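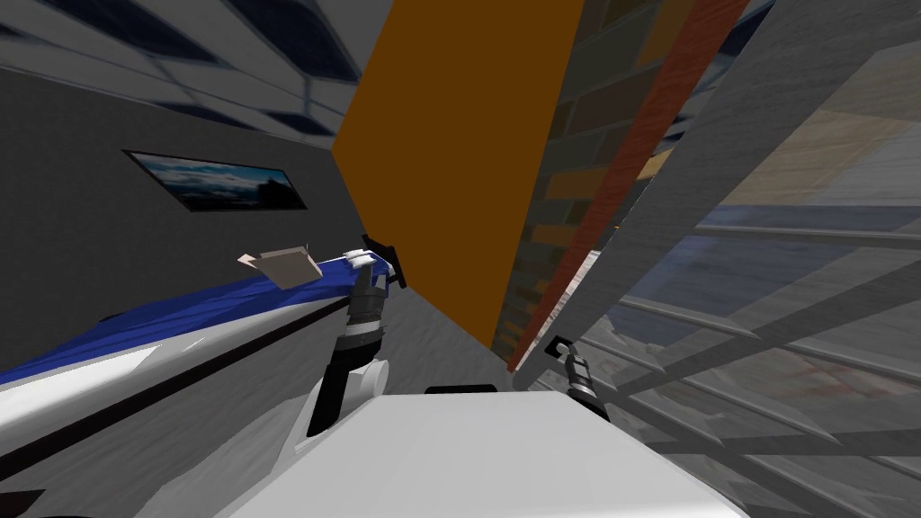

Fig. 1. Simulated view from the robot's head, both grippers visible.

Unit 3. Rehearsing a service robot in simulation: effects on the work of the staff

The case in this unit is Irkton, an operator of serviced apartments. Rooms were turned over by attendants working in pairs. In March the company began a trial of a two-armed robot for one part of that job: collecting small items left on floors and furniture before cleaning starts. The control software comes from Tulteck. All practice so far has been done in rendered rooms.

3.1 What was automated

The turnover sheet lists 40 tasks. Pickup of left items accounts for three of them. The remaining tasks, including beds, bathrooms and inspection, stay with the attendants. Students often overestimate the share of a job that a project of this type removes. Read the task sheet before reading the project summary.

Pickup is also the part of the job with the most bending. Attendants rated it the most tiring task but also the one with the most variety, and both ratings should appear in any account of the change.

3.2 New work created

Three kinds of work appeared that were not on the old sheet:

Episode review. A reviewer watches a recorded attempt and marks it as usable or not usable. The reviewer works from the robot's own views, one from the head and one from each wrist.

Exception handling. When the robot stops, a person decides whether to resume, move the item by hand, or end the run.

Room notes. Attendants write down where items tend to be left, and the notes are used to set up new rooms in the simulator.

The wrist view takes practice to read. It tilts with the arm, so floor and wall lines seldom run level, and the fingers cover part of what lies ahead. In Fig. 2 the fingers are open with nothing between them, and a window wall meets a tiled wall at a slant. New reviewers should find the floor first and then the corner of the room.
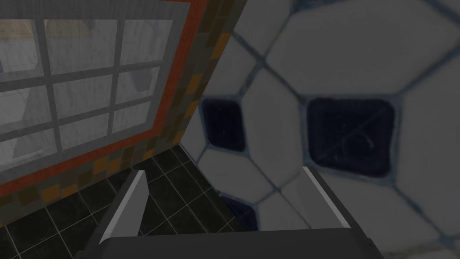
3.3 Who reviews

Irkton first gave review to two software staff. They marked 346 episodes and disagreed most often on grip quality. Dima Haddad then moved the task to attendants, in blocks of 30 minutes, at the attendant pay rate. The pay rate is the disputed point. Review calls for judgment about objects and surfaces that attendants already have, but the job grade was written for manual work and has not been revised.

Grip quality is judged from the wrist view. The reviewer checks whether the object sits between the fingers and how much of it stands above the tips. Fig. 3 has a pale, roughly spherical object held in this way. A single view of this kind does not establish that the grip will last through the next movement, and the whole episode has to be watched before it is marked.
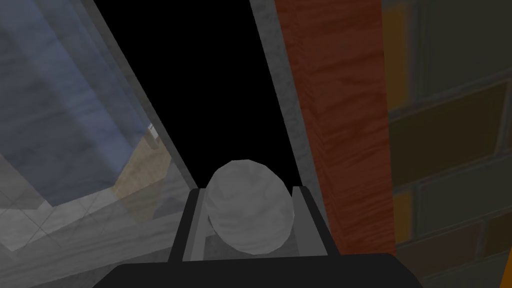

Nisreen Saliba objected in the seminar that the grade question cannot be left until after the trial, as the people doing the review are setting the standard the robot will later be measured by, and they are doing it on the old contract. Kartini Santoso replied that a new grade fixed too early would describe a job that may look different within a year. Both positions are reasonable. For the written assignment, take one and defend it with reference to the task sheet.

3.4 Pace and attention

The head view covers more of the room and is used to judge where the arms are in relation to walls and furniture. In Fig. 4 the two grippers are at very different distances from the viewpoint, the left near and the right much farther away. Reviewers tend to watch the nearer arm and miss events at the other one. Irkton now asks for two passes, one per arm - this doubles the viewing time and was not included in the original staffing estimate.

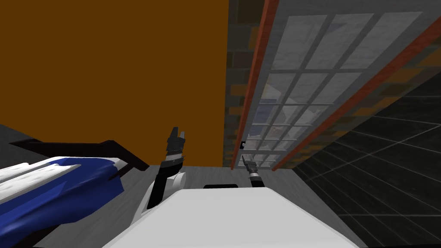 3.5 Questions for discussion

1. Which of the three kinds of new work could be given to an outside contractor, and what would the attendants lose by it?

2. Ayman Hamdan proposes that room notes be treated as paid training material. State the strongest argument against this.

3. Draft a revised job description for an attendant who spends one block per shift on review. Keep it under one page.

Assignment due 29 August 2026. Submit to Ottilie Frei.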